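Flillonia adds string and cord handling to its Lema control software

August 8, 2026

If you have ever tried to untangle a necklace with mittens on, you already have a fair idea of what it is like to ask a robot to deal with a piece of string. Boxes stay boxes when you push them, and blocks stay blocks, but string goes wherever it likes, and for years most of the people writing software for robot arms have quietly steered around it. So it was a real pleasure to hear from the team at Flillonia this week that the new release of Lema, their control and planning package, has string and cord handling built in as a regular feature (it had been tucked away in an experimental folder since last September, and a good many of our readers had found it there anyway).

The heart of the update is a new planner called Brollel. Older versions of Lema worked out a full path for the arm, then closed the gripper and hoped the target was still where the camera had last seen it. Brollel plans in short stretches, looks again through the wrist camera, and corrects itself before going on, up to 5 times a second. It keeps a running guess at where the string goes, including the parts hidden by whatever happens to be lying on top, and it marks the places where it isn't sure so the arm can slow down near them.

Consolacion Bañez, who leads the perception work, told us that the hidden parts were what took the longest. "We had a version very early on that was wonderful on a bare table," she said. "Then you put one scrap of paper across the string and it decided there were two strings, and it would go off looking for the other end. I watched it do that for most of a winter."

Her group went back to the training material and recorded 200 new sessions on cluttered work surfaces, with paper, cardboard, foam and small bits of metal in among the string. They kept the lighting plain and let the clutter do the work, and they paid special attention to knots, which the old model tended to read as the end of the line.

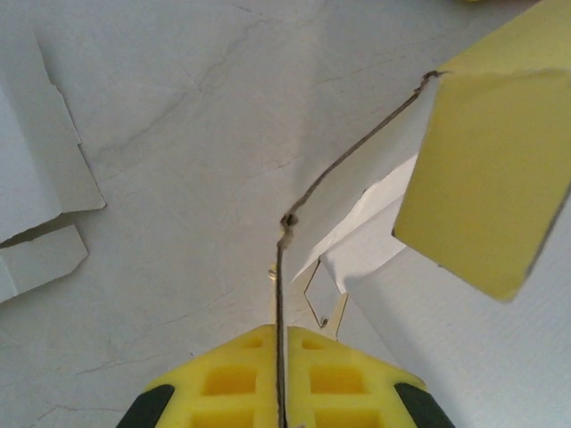

The other thing Bañez was keen to talk about was force, or more to the point, how little of it the software now uses. Lema will close the fingers in small steps and check the camera view between each one, so a thin cord gets a light pinch and a thicker one gets a firmer hold, and you can set the upper limit yourself in the same settings panel as before. There is also a replay tool, which lets you scrub back through a failed grasp and see what the planner believed at each moment. She says it has saved her own team a great many arguments!

The release is free to everyone with a current Lema license, and your old task files should open without changes, though anything that relied on the experimental string module will need its settings moved over by hand. The team at Nerkholm, who look after the simulator that many Lema users run alongside it, are working on a matching update and hope to have it ready in September.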